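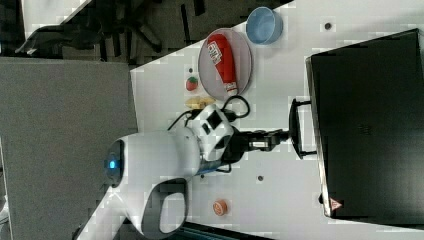
Filed under: Talks & Slides

Slide 1. What the open office did to our concentration

Say hello, say name, skip the bio. It's on the handout.

I was asked to talk about "designing for collaboration." I'm going to talk about noise, and whether the people who sell us quiet have any proof.

Slide 2. The claim

Read it out slowly: "Workers in open layouts collaborate more." Ask who has heard this from a landlord. Then ask who has seen the study. Wait. Don't fill the silence.

Trendness put this line in their brochure last October with a footnote. I followed the footnote. It goes to another brochure.

Slide 3. The survey

Trendness surveyed 1,271 office workers. Sounds like plenty. But they were all recruited through a newsletter for people who like office furniture. I subscribe to it myself, so I can be rude about it.

The question was "Do you value teamwork?" 80 percent said yes. I'd like to meet the rest. Valuing teamwork tells you nothing about where the walls should go.

(If someone from Trendness is in the room, be polite, carry on.)

Slide 4. Rudgate

Rudgate took out their partitions and called it a success after 7 weeks. Success was measured by how often people talked to each other. Nayeli Restrepo worked there at the time and told me most of her conversations were "sorry, are you using this chair?" Those got counted.

Pause for laugh, if any. Move on quickly if none.

Slide 5. The cure is for sale too

Now the same firms sell booths. Urkgate's booth is the popular one. I sat in it for a morning. It's fine. You can still hear the printer. The leaflet says "whisper quiet" and gives no decibel figure, and when I wrote to ask for one I got a second leaflet.

Slide 6. What I'd accept as evidence

Same team, both layouts, long enough for the novelty to wear off. Measure finished work. Let somebody who isn't selling anything do the measuring. I've looked, and I haven't found a vendor who will pay for that. Perhaps one of you has.

Slide 7. Before you sign

Ask for the raw questions. Ask who dropped out. Borrow one door for a month before you buy forty ceiling baffles. Carpet helps a bit. Plants, I remain unconvinced.

Leave time for the plant argument in Q&A.

Comments

Saeed Salehi: Went to the talk, disagreed about plants, still do. The slide 3 part was fair.

Giuliana Quintero: Do you have the exact wording of the Rudgate survey? We're being shown the same numbers by our landlord.

Junpei Matsuda: Our booth has a fan louder than the office.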